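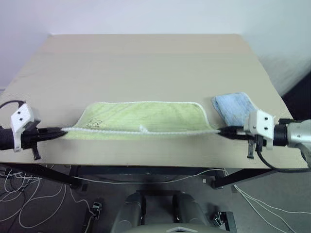

Hellgrünes Handtuch auf dem Falttisch, rechts daneben ein gefaltetes hellblaues.

Häufige Fragen zum Handtuchservice

Flaltden wäscht, trocknet und faltet Handtücher für Ferienwohnungen, Praxen und kleine Pensionen. Die folgenden Antworten gelten für Kunden mit laufendem Vertrag und für Einzelaufträge.

Welche Handtücher nehmen Sie an?
Gästetücher, Handtücher, Duschtücher und Badematten aus Baumwolle oder Mischgewebe. Saunatücher nehmen wir bis zu einer Länge von zwei Metern. Mikrofasertücher bitte in einem eigenen Sack abgeben, sie werden getrennt gewaschen.

Muss ich die Wäsche nach Farben sortieren?
Nein. Wir trennen in weiß, hell und dunkel. Neue, kräftig gefärbte Tücher sollten Sie beim ersten Mal aber gesondert verpacken und den Sack mit „neu“ beschriften.

Wie werden die Handtücher gefaltet?
Standard ist die Faltung Movgate: Das Tuch wird flach ausgelegt, an der Vorderkante glatt gezogen, einmal quer und dann auf Drittel gelegt. Die geschlossene Kante zeigt im Stapel nach vorn. Auf Wunsch falten wir auch auf halbe Breite für schmale Regale. Gerollte Handtücher bieten wir nur für Gästetücher an.

Meine Handtücher haben eine Stickerei. Liegt sie nach dem Falten oben?
Nur, wenn das im Auftrag vermerkt ist. Ohne Vermerk falten wir alle Tücher gleich, unabhängig davon, wo Logo oder Monogramm sitzen. Den Vermerk können Sie für den ganzen Vertrag hinterlegen lassen.

Werden Etiketten und Aufhänger entfernt?
Nein. Wir schneiden nichts ab. Wenn sich ein Aufhänger gelöst hat, legen wir das Tuch gesondert bei. Annähen kostet 2 Euro pro Stück und muss vorher freigegeben werden.

Warum sind die Kanten im Stapel nicht immer bündig?
Frottee gibt nach, und ältere Tücher verziehen sich beim Trocknen. Die Bordüre läuft oft stärker ein als der Flor. Kleine Abweichungen lassen sich deshalb beim Falten nicht ausgleichen. Stark verzogene Tücher sortieren wir aus und geben sie ungefaltet zurück.

Verwenden Sie Weichspüler?
Nein, auch nicht auf Wunsch. Er mindert die Saugfähigkeit. Die Tücher kommen aus dem Trockner und werden danach gefaltet. Wer ganz auf Duftstoffe verzichten möchte, wählt das Programm Qudah. Es ist im Preis enthalten.

Wie viele Handtücher muss ich mindestens abgeben?
Bei Einzelaufträgen 10 Stück. Im Vertrag gibt es keine Mindestmenge, die Anfahrt wird aber in jedem Fall berechnet.

Wie lange dauert ein Auftrag?
In der Regel drei Werktage ab Abholung. Im Juli und August kann es einen Tag länger dauern. Eilaufträge nehmen wir bis 9 Uhr telefonisch an, sofern Kapazität frei ist.

Wie kommen die Handtücher zurück?
Gestapelt und nach Größe getrennt, in den blauen Mehrwegkisten von Dumitard. Bitte stellen Sie leere Kisten bei der nächsten Lieferung bereit. Für fehlende Kisten berechnen wir das Pfand.

Was passiert bei Flecken, die nicht herausgehen?
Wir behandeln jedes Tuch höchstens einmal nach. Bleibt der Fleck, liegt das Tuch mit einem Zettel obenauf. Make-up, Haarfarbe und Selbstbräuner sind die häufigsten Fälle. Eine Erstattung gibt es dafür nicht.

Ein Handtuch fehlt oder gehört mir nicht. Was tun?
Melden Sie sich bitte innerhalb einer Woche und nennen Sie die Nummer auf dem Lieferschein. Fremde Tücher legen Sie einfach in die nächste Kiste.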